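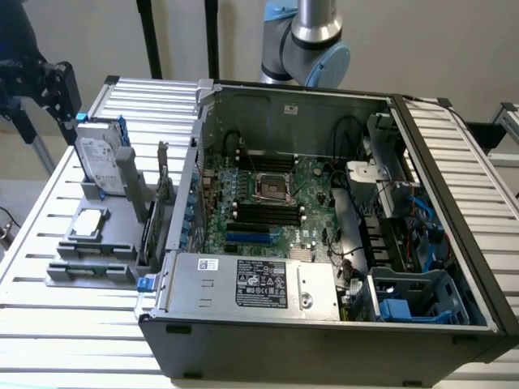

What keeps a player watching a game's official channel after launch week? In the Koston data, the strongest factor was whether the rewards earned by watching could be used in a mode the player already played.

**Figure 3.** Open desktop computer tower with its side panel removed.

## 4.2 Viewing and reward claims after launch

The second part of the study followed 1,519 account holders of Horobets, an online shooter with a companion video channel. The channel carries match replays, developer talks and a short weekly series set in the game's world. Viewers who link an account receive items for watching to the end of a program. All participants had linked an account before the study began, and all had agreed to share their viewing and play records.

We sorted the rewards into two groups. Usable rewards could be equipped in at least one mode that the player had entered during the previous month. Display rewards, such as profile banners, had no place in a match. The sorting was done by hand by Worku and Katene, working apart, and the few cases on which they differed were settled by discussion.

Players offered usable rewards returned to the channel more often than players offered display rewards. The difference was small in the first week, when nearly every participant watched something, and grew in the weeks that followed. It was largest among players who had never joined a ranked match. This group is often left out of work on competitive games, and we had expected it to show little interest in the channel at all.

The type of program mattered less than we had assumed. Replays drew more viewers at the start, but the weekly series lost fewer of them between episodes. A change in release time from noon to early evening, made by the publisher in December, produced a short rise in live viewing and no lasting change in total viewing.

A smaller group of 330 participants also answered a written survey of 8 items. Their replies agree in most respects with the records. Many wrote that they left the channel running while doing something else, and we therefore treat a completed program as a sign of interest in the reward and only a weak sign of attention to the program itself. Earlier work on the Dumness channel (Katene, in preparation) reached a similar view with a different survey.

Two limits should be noted. First, linked accounts belong to players who were already willing to take an extra step, and the results may not hold for casual viewers. Second, the publisher chose which rewards went with which programs - we had no part in that choice - and popular programs may have been given better items. We compared programs of similar length and release time to reduce this problem, but it can't be removed with the present records.

The same measures were applied to Wodach, a cooperative game from another publisher whose channel offers no rewards. Viewing there fell steadily after launch and rose again only when new chapters were added to the game. Section 4.3 reports those results and compares them with the display reward group described here.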